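Inicio Productos Seguridad de armas Formación Soporte Contacto

Armario de custodia Lundo para armas de fuego de propiedad particular

Por Pavithra Alva — Septiembre

El armario Lundo está destinado a titulares de licencia que deban conservar en su domicilio armas largas y su munición, así como a sociedades de tiro, cotos y armerías con depósito propio. Amaral lo fabrica en su planta de Flarkham y lo distribuye a través de delegaciones autorizadas. La presente ficha recoge las características de la serie en vigor y sustituye a las publicadas con anterioridad.

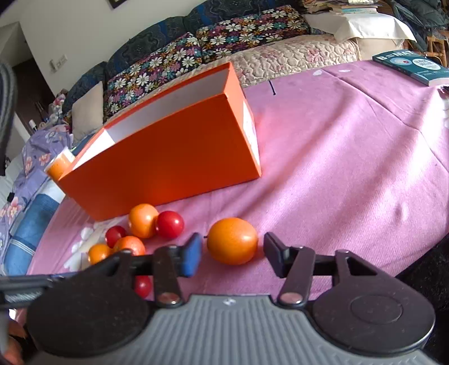 Catálogo de producto, n.º 5 — pág. 30

El cuerpo del armario es de acero soldado en continuo, sin uniones atornilladas accesibles desde el exterior. La puerta incorpora bulones en tres lados y bisagras interiores. El compartimento principal admite 5 armas largas en posición vertical, con apoyos de culata regulables. La munición se deposita en un cofre interior independiente, con cerradura y llave propias, de manera que el acceso al arma no supone el acceso al cartucho. El fabricante recomienda que ambas llaves no se guarden juntas y que ninguna de ellas permanezca en la misma estancia que el armario.

Registro de aperturas

La versión Lundo R añade una cerradura electrónica con registro interno. Cada apertura queda anotada con fecha, hora y código de usuario, y el historial puede ser consultado por el titular o entregado a la autoridad competente cuando esta lo requiera. Pueden darse de alta hasta tres usuarios. Tras 5 códigos erróneos consecutivos, la cerradura se bloquea durante 30 minutos y emite una señal acústica. El bloqueo no puede anularse con la llave de emergencia, que se suministra en sobre precintado y con numeración única.
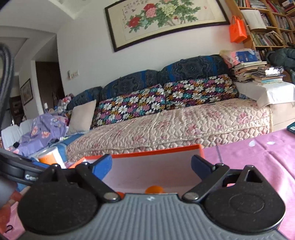

Foto: Liya Hailu / Amaral

La alimentación se realiza mediante pilas alojadas en la cara exterior de la puerta. La pérdida de suministro no borra el registro ni los códigos almacenados. Cuando la carga es insuficiente, el teclado muestra un aviso en cada apertura hasta que se efectúa la sustitución.

Instalación y anclaje

El armario debe quedar anclado a pared de carga o a forjado por los puntos previstos en el fondo y en la base. No se admite la fijación a tabiques ligeros. La instalación por personal autorizado incluye la verificación del anclaje, la entrega de las llaves al titular previa identificación y la firma del acta correspondiente. El acta deberá conservarse junto con la documentación del arma. En caso de traslado de domicilio, el titular solicitará una nueva verificación; el acta anterior pierde su validez en el momento en que el armario se desancla.
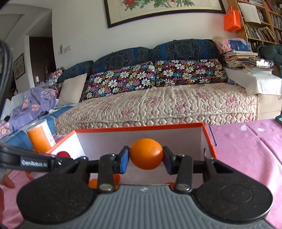 Las sociedades de tiro que instalen varias unidades en un mismo local podrán solicitar la numeración correlativa de los cuerpos y un acta conjunta. En estos supuestos, cada armario mantiene su propia combinación y no se suministran llaves maestras.

Garantía y asistencia

La garantía cubre el cuerpo y los mecanismos durante 5 años y los componentes electrónicos durante 3. Quedan excluidos los daños derivados de una instalación ajena a la red autorizada, así como cualquier perforación posterior de las chapas. La pérdida o sustracción de llaves deberá comunicarse por escrito a la delegación, con indicación del número de serie. Amaral no facilita duplicados por teléfono ni a personas distintas del titular inscrito — tampoco a familiares convivientes.

El cumplimiento de la normativa aplicable a la tenencia y custodia de armas corresponde en todo caso al titular. Antes de formalizar el pedido, se aconseja consultar con la intervención de armas de la demarcación el grado de seguridad exigido para cada tipo de licencia.

Productos relacionados
Cofre de munición Lundo C
Armario Bonside para arma corta
Kit de anclaje a forjado
Bloqueador de gatillo Bonside
Teclado de repuesto para Lundo R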